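Dulton Building Association
Minutes of the Plumbing and Water Supply Meeting
Jun 24, 2021

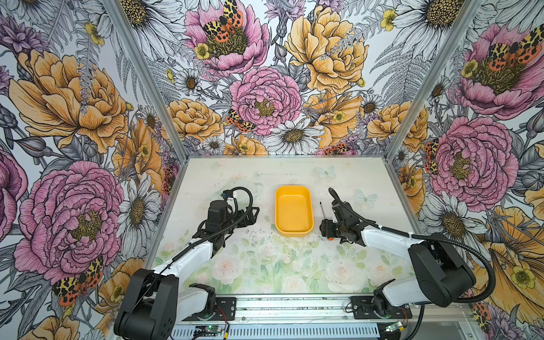 Tabletop with yellow tray, floral wallpaper on the walls.

Present: Zhenhua Xiao (chair), Fitriani Santoso, Washington Damasceno, Aurelia Dinu (minutes)
Apologies: Deming Zou

1. Minutes of the previous meeting
Approved with one correction. Under item 4, "supply riser" should read "return riser."

2. Hot water return, east stair
W. Damasceno reported that the balancing valve on the east return has been replaced. Upper floor units still report long waits at the kitchen tap in the morning. The circulation pump timer was set in February and has not been changed. F. Santoso asked whether the pump could run continuously for a trial period. Z. Xiao had no objection provided power use is logged.
Agreed: continuous running until the next meeting. Log to be kept by W. Damasceno.

3. Water meters
Of the 39 units, 2 have meters that cannot be read remotely. Both are the older Kusent type. Bakalis quoted $900 to replace the pair, including shutoff valves. A. Dinu noted that the quote excludes patching the wall behind the meters. F. Santoso asked for the patching to be priced separately before the order is placed.
Action: A. Dinu to obtain a revised quote.

4. Basement drain
The floor drain near the boiler room backed up again after heavy rain. Undesa ran a camera through the line and found root intrusion on the street side of the cleanout. Two options were discussed: annual cutting, or lining the affected section. Lining would cost $4,000. D. Zou had sent written comments in favor of lining. W. Damasceno preferred one more cutting first, with a second inspection afterward.
Vote: lining, three in favor, one against. Written comments were not counted as a vote.
Action: Z. Xiao to sign the Undesa proposal and confirm the access date.

5. Other business
Shutoff valve tags are missing on the third floor. F. Santoso to order replacements.
The key to the pump cabinet is now kept in the office.

Next meeting: date to be set once the drain work is scheduled.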